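Consumer Behavior, Unit 8: Do Food Labels Change What People Eat?
Handout by Theresia Holzer

Read this before class along with the Merrick chapter. I have tried to keep the language plain. Where I sound doubtful, I am.

The standard story goes like this. People eat badly for lack of information. Print the information on the package and they will eat better. It is a tidy story, and it is popular with everyone who has to pay for the fix, as ink is cheap. The trouble starts when you ask what was measured.

Most label studies measure one of three things: whether shoppers noticed the label, whether they say they would choose differently, or what they put in the cart. Very few follow the food home. Noticing is not eating. Neither is buying, as anyone who has thrown out a bag of spinach can tell you.

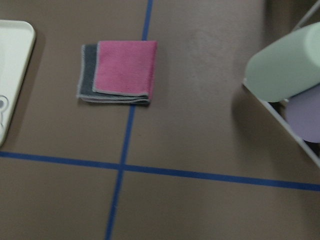 Why do people in surveys say labels help them if their shopping hardly changes?
Survey answers are cheap to give, and most of us like to look careful about food. A person can truly believe she reads labels and still do it only for new products, which make up a small part of what she buys.

The Kedero study

This is the one you will see quoted most. Worku and Tufa put color-coded stickers on shelves in 2 grocery stores and signed up 427 shoppers. Sales of green-sticker items went up. The write-up calls this "a clear shift toward healthy eating."

Look at the weak spots before you repeat that line. The study ran for 8 weeks, starting in November, so it ran straight into holiday shopping. There was no store without stickers to compare against. Shoppers were told they were in a food study when they signed up, and people who know they are being watched behave better for a while. Also, 27 shoppers dropped out and the final tables cover only 400. We are not told who left. If they were the ones annoyed by the stickers, the result is worth a good deal less.

None of this proves stickers fail. It means the study can't tell us.

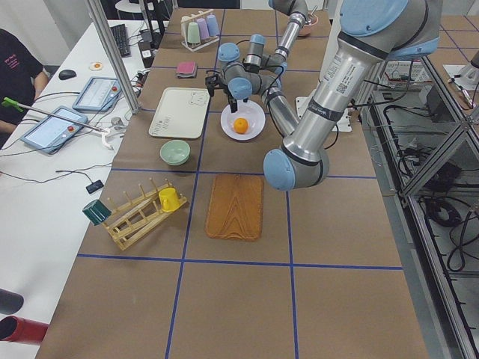 Serving size is where I think labels do the most harm, or at least the most confusing. The number on the package belongs to an amount somebody picked, and few people weigh what they pour. At home the measuring tool is whatever dish is handy. Take a plain white bowl like the one on the table here: nothing about it says where one serving ends, and the label stays on the box. Degefa's reading in your packet claims smaller dishes solve this. I would want to see what his subjects ate at the next meal.

A second problem is that labels go on packaged food. Loose produce often carries no nutrition panel at all, so a shopper who buys mostly fruit and vegetables can score as a "low label user" and be counted as uninformed. Workneh makes this point in a footnote and then ignores it in his own tables.
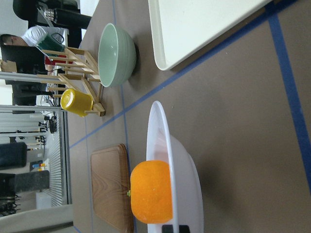

Fig. 3. An orange in a shallow white bowl.

For class

Bring one claim from the packet that you believed on first reading. Write down what was measured, who was left out, and what the authors would have had to find to change their minds. One page is plenty. Please don't write "more research is needed" unless you can say which research.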